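Visley laundry drop-off moves to Pearce Street

Wednesday, November 5, 2025

The Visley wash-and-fold drop-off is moving. New counter opens at 1230 Pearce Street, same hours as before, closed Sundays. The old Skandeck Road window shuts at the end of the week and wont take bags after Friday noon.

Lease was up in May, then got extended month to month. Rent was the sticking point, says manager Lorraine Hapeta. "We looked at 7 places," she said. "This one had parking and a drain that works."
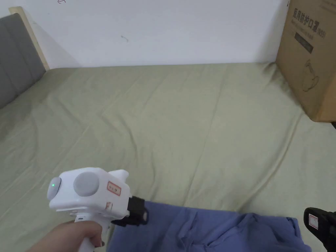 A blue cloth on a sage green sheet.

Prices stay put through the winter - the per-bag rate included. Sheets and comforters still priced by the piece. Shirts folded unless you ask for hangers, and hangers are extra now.

Kelitz Plumbing got the hookup job, quoted at $1890. Work passed inspection Monday. Dryers go over on a truck Saturday morning, so expect cones on the Pearce Street side and no curb parking untill lunch.

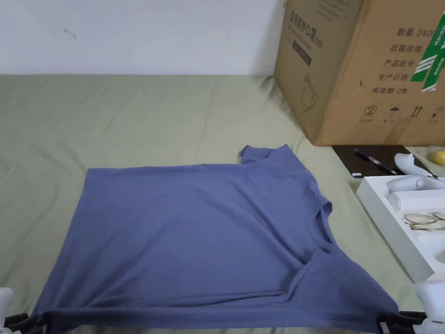
Regulars with a numbered tag keep the same number. Lost tags can be replaced at the counter, bring ID. Unclaimed bags from Skandeck Road are going too - Hapeta said there are 200 of them in the back, some there since spring. They will be held 30 days at the new address, then donated.

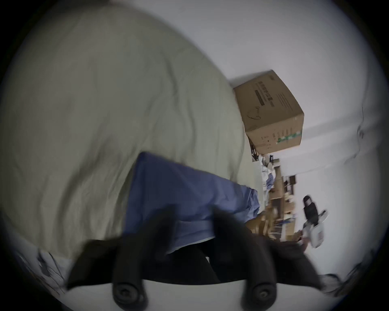 Evening pickup is still on hold. No driver yet. Applications at the counter, part time, clean license needed. Bus riders should get off at the library stop and walk one block east.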